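Progress report to Odari, second period
Project: Mabula workspace refit
03/05/2025

We were asked whether the open-plan layout is working. Our answer is still "partly", and the Urkley site has heard more optimistic versions of that than we think are justified.

Spending stands at 664 against the 2,000 set aside for stands, clamps and cabling. The underspend looks good on paper. Most of it is the cable covers, which have not been ordered - Praltix has quoted twice and the two quotes do not agree.

Of the three items promised by October, two are done: the white work tables and the shared tripods. The third, a fixed place for each rig, is late. Staff say they prefer to move the equipment as needed. We doubt that will hold up once more people use the room, and we have seen no plan for keeping walkways clear.

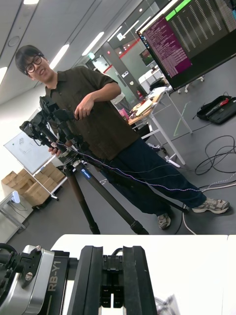
Camera rig on a Leofoto tripod, wires running down to the floor.

Loose wiring remains our main objection. We recommend holding the next payment until a cable route is agreed in writing. A revised floor plan has been requested and not yet received.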